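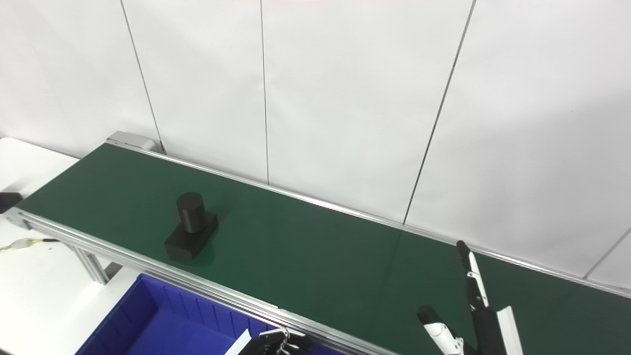
Figure 7.1. A part on the conveyor, with the robot's right gripper open above the belt.

Chapter 7
Reaching for Things That Move

By now you have a robot that can find an object on a table, plan a path to it, and close its fingers in the right place. If you worked through the Quintana exercises at the end of Chapter 6, you may even have done it enough times to be a little bored, and I hope you are! A bit of boredom is a good sign that the pieces are working together.

Now we are going to put the object on a conveyor, and a good deal of what you built will need another look.

Think about the black part in Figure 7.1, with its upright cylinder and its wider block of a base. As far as shape goes, it is a friendly thing to pick up. The cylinder gives two fingers something to close on, and the base tells us which way the part is facing. Your perception code from Chapter 5 would be happy to report its position. But a position is an answer to the question "where was it when the camera looked?" and by the time your planner hears that answer, the answer is old. On a table you never had to care. On a running belt you care very much.

Let's put some numbers on it. Suppose the belt runs at 30 millimeters per second, and suppose it takes 600 milliseconds for an image to travel through detection, pose fitting and planning. Multiply the two and you find that the part has slid 18 millimeters along before the arm has so much as twitched. Then the arm needs time to get there, and the part keeps right on going while it does.

There are two broad ways to deal with this, and we will spend the chapter going back and forth between them (as most working engineers do). The first is to predict: stamp every image with the time it was taken, estimate how fast the belt is moving, and aim for where the part is going to be. The second is to follow: keep looking, keep correcting, and match the speed of the hand to the speed of the belt before closing the fingers. My old lab partner Brahim Abdel Hamid was a predictor through and through, and I was always a follower, and between us we wrote the first version of the Jorkora tracking library that you will be using here.

Before we get to either one, a word about color and shine. A dark part on a dark green belt gives a camera less contrast to work with than you might like, and a smooth belt can show soft reflections of the lights, along with a faint dark copy of the part itself just under its base. A careless detector will stretch its outline to take in that copy. Section 7.2 deals with this at some length, so please don't skip it, even if your own belt is dull as chalk.

What you will need

The Jorkora library, installed as in Appendix B
Your calibration file from Chapter 4
The recorded belt log for this chapter, which holds 577 image and encoder pairs

7.1 What time is it, really?

We begin with clocks. Your camera has one, your arm controller has one, and the belt encoder very likely has a third, and they do not agree with each other. Open the belt log and look at the first 11 entries. Each line carries two time stamps, one from the camera and one from the encoder. Subtract one from the other, line by line, and write the differences down before you read on.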